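Budgeting for garment handling: a purchasing lead on what the quotes leave out
04/02/2020

The purchasing lead at Osturow, a linen and housekeeping contractor, has spent two budget cycles on a single line item: robots that pick up, move and put down clothes and blankets. The company asked that its staff not be named. We spoke in the planning office, with the spreadsheet open.

The first draft of the budget, dated October, had one row for the robot and one row for shipping. The current version has 69 rows. "The arms are the part everybody prices first," the purchasing lead said. "They are also the part with the fewest surprises. The surprises are in grippers, cabling, floor space and the hours you pay someone to set up the next trial."
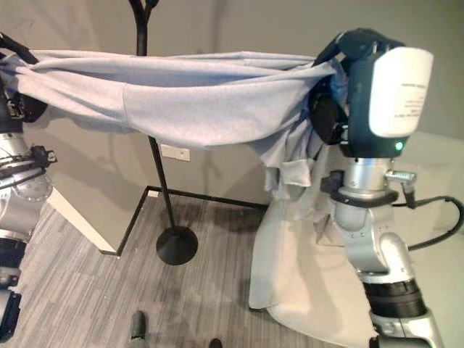

Grippers take up the largest block of rows. Osturow compared quotes from Rivier and Larker, and the two vendors split the hardware differently. Rivier sells the arm, wrist and gripper as one unit. Larker lists the wrist connector and its cable as separate spares. The purchasing lead prefers the second method. When a garment is held stretched between two arms, as the light gray one is here, with a cable curving outward from the right wrist, the cable has to be budgeted as a wear part. "I want a part number and a price for it. If it is inside a bundle, I can't plan a replacement."

The budget allows for 2 spare grippers per site and a cable set for each arm. It also has a row for fingertip pads, which Osturow replaces on a fixed schedule of 181 operating hours. The schedule was set by the maintenance group and may be lengthened next year.

Test furniture was left out of the October draft entirely. It was added after the first vendor visit, when the test area turned out to contain a table and nothing else.

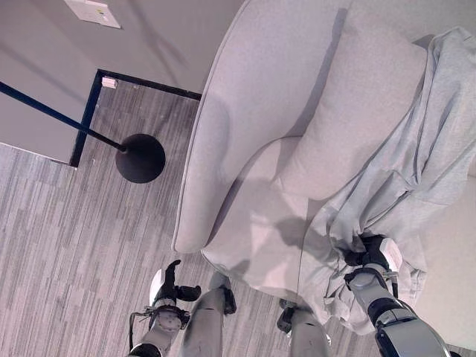
Right gripper closed on a corner of the gray blanket, left gripper open over the carpet.

"Our work is in furnished rooms," the purchasing lead said. "A flat table tells me very little about an armchair. The cloth goes over the back, over the seat, into the gap at the side. So the acceptance test has to include upholstered seating, and somebody has to buy it." The amount entered for furniture and fixtures is $646 per test area. It covers secondhand pieces only.

Floor space is charged internally by the month. The purchasing lead advises measuring it with the arms extended, since vendor data sheets tend to give the footprint of the base. Osturow also reserves a clear strip for the operator, and that strip is billed at the same rate as the rest. 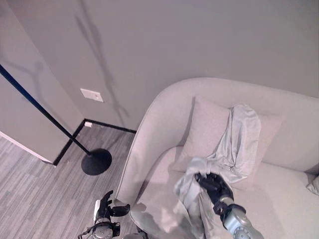
Software is the least settled part of the plan. Kárason, the integrator, quoted an annual license and a separate day rate for adding new garment types. Osturow asked for the two to be combined and was refused. The day rate now sits in the operating budget, where it can be cut without reopening the capital request.

Asked what other buyers should request before signing, the purchasing lead gave a short list: a spare parts price sheet valid for the full warranty period, lead times in writing, and an acceptance test using the buyer's own textiles. "Bring the worst blanket you have. Put its weight and dimensions in the contract."

The capital request goes to review with the Larker hardware as the base option and Rivier as the alternate. The furniture row has already been approved.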